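**Ticket 53: right gripper lets go of tubes on the Flomeo arms**
Opened by: Verna Halvorsen
Assigned to: Muthoni Massawe
Status: open, waiting on parts

**Verna, 09:10**
We've moved from the old Zemolell two-finger grippers to the Plendia blocks on both arms, and I love them already. They're lighter, the wrist no longer sags at full reach and the left one hasn't missed a pick on the padded tray since I fitted it. The right one is another matter. It closes on a tube, lifts it a little way and then the tube slides out, open end first. Same controller, same grip force setting (11) on both sides.

**Muthoni, 09:40**
Lovely, a proper puzzle! Can you swap the left and right grippers over and run the tube job again? Leave the force alone for now. I'd also like to know which end of the tube it's grabbing.

**Verna, 11:25**
Swapped. The fault stayed on the right arm, so the gripper itself is fine. It goes for the flared end every time, where the tube is widest. I've put the tubes back side by side on the black cloth, to the right of the tray, with the open ends facing the arms. That's the layout we used for the Zemolell runs, so the two sets of results should compare fairly. 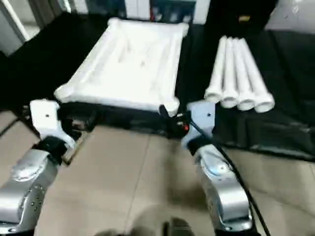
I also tried a higher force. At 97 the tube stays put, but the motor complains after a few lifts and I don't want to cook it on its first day.

**Muthoni, 12:05**
Please don't! Drop it back to 11. My guess is the flare. The Zemolell fingers were long enough to reach past it and close on the straight part, and the Plendia pads are much shorter. If the pads are sitting on a slope they'll push the tube away as they close. Try moving the grasp point 5 mm further along the tube, away from the open end, and send me the log.

**Verna, 14:50**
Oh, that's so much better. Most lifts hold now, and the motion is beautifully smooth. It still slips when the cloth has a fold under the tube, as the height comes out wrong. Pulling the cloth flat helps for a while. Log attached, file is flomeo_right_b.

**Muthoni, 15:30**
Got it. The height error shows up clearly in the log. I've asked Van Dusen for a pair of the longer pads, which bolt straight on, and I'll add a height check before the close command. Keep the Zemolell pair handy, please. I want one more run with them using the new grasp point before we write up the comparison.

**Verna, 15:35**
Will do. They're in the drawer under the controller, screws taped to the lid.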